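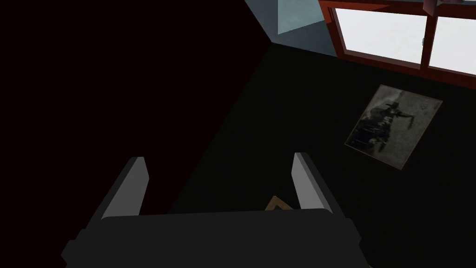
Render: gripper, fingers open, nothing held

Casodau search – sonar coverage (May)

keelson_511
Operator's update says the survey vessel covered the box north of Enoncombe and logged 2 contacts at 227 feet. Neither has been identified. Still no word on the aircraft's beacon.

drift_calc
Wrong box in my opinion. Last radar return was 30 miles east of there. Surface drift doesn't move a fuselage on the bottom.

keelson_511
The box came from the seat cushion found off Flultalora, hindcast to the time of loss.

drift_calc
One cushion is a weak input. Leeway on foam is mostly wind.

Niall MacLeish
Agree on leeway, but the radar return was a single sweep with no altitude. I wouldn't weight it higher than the cushion. Azevedo harbor office has the tide tables if anyone wants to rerun it.

drift_calc
Rerunning tonight with 3 percent windage. I still expect it to land east.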